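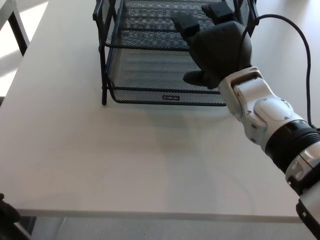

Ticket 271: Public condolence book - entries not saving
Status: Resolved
Opened: 9/19/18
Service: Online book of condolence, Gadach memorial portal
Reported by: Drurnurance Civic Office, ceremonies desk

Summary
Members of the public who signed the online book of condolence received the confirmation page, but their messages did not appear in the moderation queue. The ceremonies desk became aware of the fault when callers asked why their entries had not been published. The paper books at Rampersad Hall were not affected.

Initial checks
The portal was reachable and the form loaded normally. Test entries of one or two lines were saved. Test entries containing a line break after the signature were not. The desk was asked to keep the form open and to place a notice on the page advising visitors to keep a copy of their message.

Log
Entry 1. Queue compared with server records. 139 submissions were recorded as received and not passed to moderation.
Entry 2. Jodolent, the hosting contractor, confirmed that no submissions had been deleted. The text was held in a temporary store with a retention period of 30 days.
Entry 3. Fault traced to the message filter installed in May. The filter rejected any entry with a blank final line and returned no error to the sender.
Entry 4. Filter rule corrected on the test site. 13 sample entries were submitted in different formats, including accented names and titles of rank. All reached the queue.
Entry 5. Correction applied to the live site. Held submissions released to moderation in the order in which they were first received.

Resolution
The ceremonies desk has confirmed that the held messages are visible and may be approved in the usual way. Original submission times have been kept, so that the bound copy presented to the family will follow the correct order.

Outstanding
The confirmation page still appears before an entry has been stored. A change request has been raised with Jodolent under a separate ticket. Until it is completed, the desk should compare the queue with the server record at the close of each day of mourning - the report is found under Exports, Daily Totals.

Further reports of missing entries should quote this ticket number and include the name used by the signatory.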